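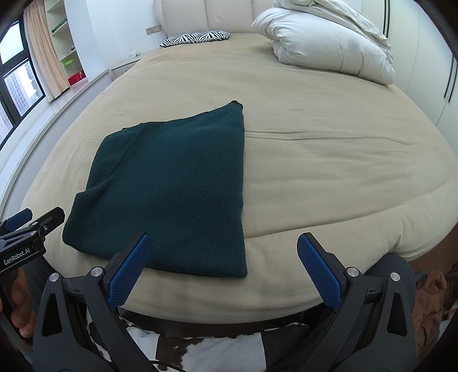

Figure 1. A folded knit sweater laid flat on a bed.

Washing, Drying and Shape Loss in Household Knitwear
Project report, Textiles and Materials, second semester
Caradog Rowlands

1. Background

Knitted clothes change size when they are washed. Most people in my building have a story about a sweater that came out too short or too wide, and the advice they give each other does not agree. Some say the water temperature matters most. Others blame the dryer or the hanger. I wanted to find out how much of the change comes from washing and how much comes from the way the piece is dried afterward.

A knit is made of loops and a woven cloth is made of crossed threads. The loops can open up or close without the yarn itself getting longer or shorter. This is why a sweater stretches when it is pulled and why it can stay stretched if it dries in that position. Wool has a second problem called felting. The surface of a wool fiber has small scales, and when the fibers are rubbed together in warm soapy water the scales catch on each other and the cloth gets tighter and thicker. Felting cannot be undone. Stretching from drying can often be fixed by wetting the piece again and laying it out to size.

2. Materials

I did not use whole sweaters for the measurements. They are expensive, and two sweaters from a thrift store are never the same. I used knitted swatches cut from three rolls of yardage and overlocked at the edges. The rolls came from Dritex as ends of production and were sold by weight. One was all wool, one was cotton, and one was an acrylic and wool blend.

The detergent was Skultell liquid for delicates, used at the amount printed on the cap. The washing machine and dryer were the ones in the basement of the Monville dormitory. The machine has a delicate cycle with a slow spin and a normal cycle with a fast spin. I could not change the spin speed separately, so temperature and spin are partly mixed together in the results. I come back to this in section 5.

3. Method

Each swatch was marked with a square in cotton thread before washing. I measured the square along the rows and along the columns with a steel ruler, with the swatch lying on a table and not pulled. There were 56 swatches at the start. Two of them came apart at the overlocked edge in the first wash and were left out, so the results are based on 54.

The swatches were split between the delicate cycle and the normal cycle. After washing, each group was split again by drying method: flat on a towel, hung from one edge with clothespins, or tumble dried on low. All swatches then rested for a day before they were measured again. The whole process was repeated until every swatch had been through 7 washes.

Most of the washing was done early on Saturday, when the machines were free. The basement was damp in the first weeks and the flat swatches took longer to dry than I had planned for. I moved them to a rack in the hallway after the second round.

4. Results

Wool washed on the delicate cycle and dried flat changed very little. The same wool on the normal cycle shrank in both directions, and most of the shrinking was in the first two washes. By the last wash the stitches on these swatches were hard to see.

Cotton shrank along the columns in the first wash and then stayed nearly the same. Hanging it brought some of the length back but made the swatch narrower. Tumble drying gave the shortest cotton swatches of all.

The blend was the most stable when dried flat and the least stable when hung. The hung swatches grew longer with every wash and had a wavy lower edge. I had expected the wool to do worst on the clothespins, so this was a surprise.

5. Discussion

For wool, the wash cycle mattered more than the drying method. For the blend it was the other way around. Cotton was affected by both, but mostly at the start. A person who owns all three kinds and wants one simple rule would do best with the delicate cycle and flat drying.

The study by Urbonaitė that we read in class used a drum tester and 1,000 rubbing cycles on each sample. My washes are much milder than that, and the results cannot be compared directly. Both show wool changing most in the early part of the test.

There are some weak points. Spin speed and temperature were not separated. A small swatch weighs much less than a sweater, so a real garment on a hanger would probably stretch more than my samples did. I also took all the measurements myself and knew which group each swatch was in.

6. Further work

I would like to repeat the hanging test with weights sewn to the lower edge, to match the pull of a wet sleeve. It would also be useful to test storage. Folded and hung sweaters could be left in a closet from May until fall and measured at both ends. The leftover yardage is in the materials cabinet and is labeled by roll.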